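22 juillet 2024

Relu ce matin le projet de procédure interne pour la cellule de démontage, version 2. Godelieve Van Loon demande que tout ce qui relève de l'espace collaboratif soit regroupé dans un seul chapitre. D'accord sur le principe. En l'état, les limites de force figurent à un endroit, les vitesses à un autre, et l'analyse de risques renvoie à une annexe qui n'existe plus.

Point principal : l'évaluation porte sur l'application complète, pas sur le bras seul. Un bras conforme qui tient une pièce à arêtes vives n'est plus le même système. J'ai donc ajouté une ligne par objet manipulé : disque dans son support, barrette mémoire, carte d'extension. Pour chacun : masse, arêtes, conséquence d'un lâcher. La fiche du disque est la plus longue.
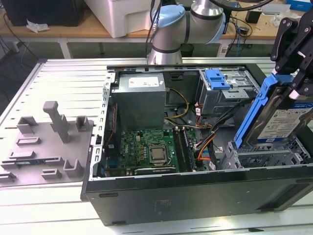 Poste de démontage, disque dur dans son support bleu tenu par la pince au-dessus de la baie inférieure.

Règle 4.3, reformulée : unité centrale hors tension, cordon secteur débranché et consigné avant toute entrée du bras dans le châssis. L'ancienne rédaction disait « éteinte », terme trop vague. Règle 4.4 : aucune main dans le châssis tant que la pince est fermée sur une pièce – y compris en guidage manuel. Lies Prins conteste ce dernier cas, qu'elle juge impraticable pour l'apprentissage des points d'approche. Laissé entre crochets jusqu'à la réunion.

Les câbles internes restent mal couverts. Le texte de Sikden suppose un volume libre au-dessus des baies. Il faudrait un critère de dégagement mesurable, ou au moins une vérification visuelle signée avant cycle.

Journal des arrêts : 168 entrées, dont 67 sans cause renseignée. Inexploitable pour la revue. Champ rendu obligatoire à partir de demain.

À faire : reprendre l'annexe B, demander à De Graaf le certificat d'étalonnage du capteur d'effort, renvoyer le chapitre 4 à Godelieve.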